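Is it worth upgrading an old desktop tower, or should I start again?

Pidimetti
I've inherited a desktop from my uncle and I'd love to get it going for photo editing and a bit of music. My budget is small. I've never opened a computer before but I'm dead keen to learn! Where would you begin?

Tiago Moreira
Oh, do it, you'll have a brilliant time! Start with an SSD — my old tower went from a groan to a gallop. Then look at memory. Write down the board's model number before you buy anything, and check which processors it takes. I spent 13 quid on the wrong memory once and it's still in a drawer.
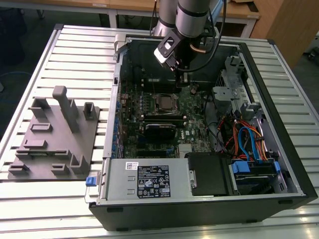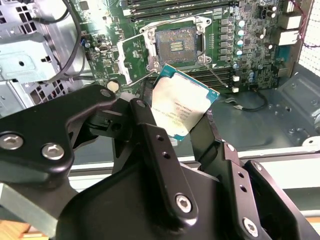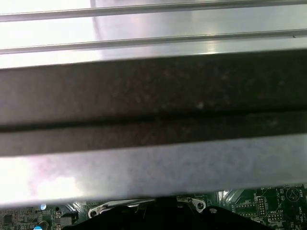 The first one shows a tower on its side with the panel off, and I'd work like that too. The memory is just below the processor socket, with the graphics card beneath.

Zoltitz
SSD, yes. Leave the processor alone.

Ramalho
Agree with Tiago on the drive. For photos I'd put the rest of the money into a decent screen, though! I edit 2000 pictures a year on a second-hand one from a shop in Menport and the colours are lovely. Back up your uncle's files first — you may want them later.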